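May, afternoon – slider subtask, wrist camera only

Picked up from Orathai's notes. Same policy checkpoint as this morning, but with the board turned at an angle on the table in place of square to the base. Board pose is re-estimated once at the start of each trial and then left alone. 40 trials before lunch with the board square, 40 after with it turned. Lutz reset the board between trials, I logged.

Square: 37 of 40 reached the slider and got both fingertips past its edges. Turned: 29 of 40. Most of the misses stopped short along the track, two hit the housing and tripped the force limit (15 N, unchanged).

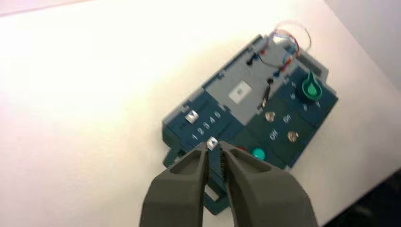

Pose error is my first suspect for the turned case. The Iltari estimator leans on strong edges, and the white table is so blown out on the left that I doubt it gets much from that side. The printed 1 2 3 4 0 above the slider stays readable even this close in, with the fingertips either side of the slider, so a second pose fix off the numerals just before closing might be worth trying. Gisela thinks lower exposure alone will do it. Cheaper to test, so that goes first.

Boonmee asked whether the knob subtask suffers the same way. Don't know yet, no turned trials for it.

To do:
Drop exposure, repeat the turned set with the same start poses
Save pose estimates per trial – they were overwritten today
Ask Thaddeus for the Undlow logs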